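## Small-Parts Storage on Shared Tables: Basket, Cloth, Plant

The Pladthorpe workroom changed its table-clearing routine in September. This item records the current procedure for the butcher-block tables, the reasons for choosing slotted baskets over closed tubs, and the limits we now apply to what may stay on a tabletop between sessions. It replaces the note in the spring issue, which still assumed lidded boxes.

### Background

Small toy pieces are the hardest items in the building to store. They are light, they roll, and most of them are shorter than the gap between a table and a wall. The collection stood at 257 pieces after the last sort, down from 300. The difference is made up of retired items: split seams, chipped paint, and several pieces that no longer matched any set.

Until this year the pieces were kept in closed tubs on a high shelf. The tubs kept dust out, but it was impossible to see what was in them without opening each one. People opened all of them, took what they wanted, and stacked them again in a different order. Labels helped for a short time. The order of the labels then became a second thing to maintain.

### Basket selection

Three types were compared: a solid tub, a wire basket, and a slotted plastic basket. The wire basket was dropped first. Its cut ends marked soft wood, and thin pieces slid through the sides. The solid tub was acceptable except for cleaning, as grit collected in the corners and had to be wiped out by hand.

The slotted plastic basket was adopted. Grit falls through the slots when the basket is tapped over a bin, and it can be rinsed with the pieces still inside if they are plastic. It also stacks when empty. The supplier, Wostari, sells it in several colors, and we use color only to tell baskets apart at a distance. Color does not indicate contents. An earlier attempt to match basket color to toy color was abandoned when mixed sets had to be split across several baskets.

Fill limits are as follows:

- Pieces must sit below the rim when the basket is level.
- Round pieces go in last, on top of flat ones, so they can be checked first for cracks.
- Fabric, paper, and anything with a battery stays out of the basket.

### Clearing procedure

1. Remove everything that does not belong to the table. Pens, cups, and loose cards go back to the desk or to the kitchen.

2. Bring the basket to the middle of the table before picking up any pieces. Working toward the center shortens the reach from every side and keeps round pieces away from the edge. Do not sort at this stage. All toy pieces go into the one basket regardless of set.

3. Fold the cloth and lay it flat on the wood, clear of the basket. A rough fold is sufficient. The cloth must not go under the basket, where it holds moisture against the surface, or inside it, where it hides small pieces. With red, pink, and white toy pieces together in a teal basket and the light blue cloth lying beyond it, the table is at the end of this step. 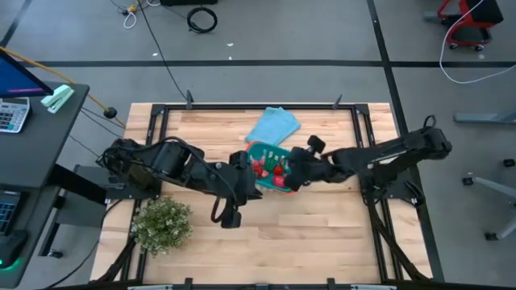

4. Check the potted plant. One small plant is allowed per table, placed at a corner. Lift it, wipe beneath it, and put it back. Water it at the sink, never on the table. Overflow leaves a ring in the oil finish that takes a full sanding pass to remove.

5. Wipe the free area of the tabletop along the direction of the strips. Use a damp cloth followed by a dry one. Wiping across the strips pushes crumbs into the glue lines.

6. Check the floor on all sides. Bare concrete is easy to sweep, but small gray or white pieces are hard to see on it from standing height. A flashlight held close to the floor will pick them out by their shadows.

7. Return the basket to the shelf or leave it on the table if another session follows the same day. If it stays, it stays in the middle.

### Desk items

The desk beside a worktable is a separate zone with its own list. A calculator, a stapler, a keyboard, and a mouse may remain there permanently. Staples must be kept in the drawer. Loose staples found on a worktable should be reported on the sheet by the door, as they scratch the finish and get into the baskets.

Desk items are not to be borrowed for table sessions. The calculator in particular has been found in a toy basket more than once, after someone used it for keeping score.

### Surface care

The tabletops are oiled wood, refreshed every 3 months with Jusurley board oil. The interval was set by testing: a few drops of water are placed on the surface, and if they soak in and leave a dark spot, oil is due. In heated rooms this happens sooner. Apply a thin coat, leave it for twenty minutes, and remove the excess with a lint-free rag. Spread used rags flat to dry outdoors before disposal. A bunched oily rag can heat up without any outside source.

Plastic baskets may go back on the wood the following morning. Before that, the slots print a faint grid into the oil. The grid can be buffed out, but it takes longer than waiting.

### Costs and open points

The full changeover cost 3,300, of which the larger part went to refinishing the tabletops. Baskets and cloths were a minor item. Further baskets have been ordered from the same range so that the stack stays uniform.

Two points remain open. The first is washing frequency. Weekly rinsing is adequate for plastic pieces, but painted wooden ones lose their gloss under it and will be wiped individually until a better method is found. The second is shelf height. The Brynjólfsdóttir room keeps its baskets at waist level and reports fewer spills, and the same arrangement will be tried here once the lower shelf has been cleared of archive folders.

Corrections to the piece count go on the sheet by the door. Please give the set name as printed on the inventory, along with the number missing.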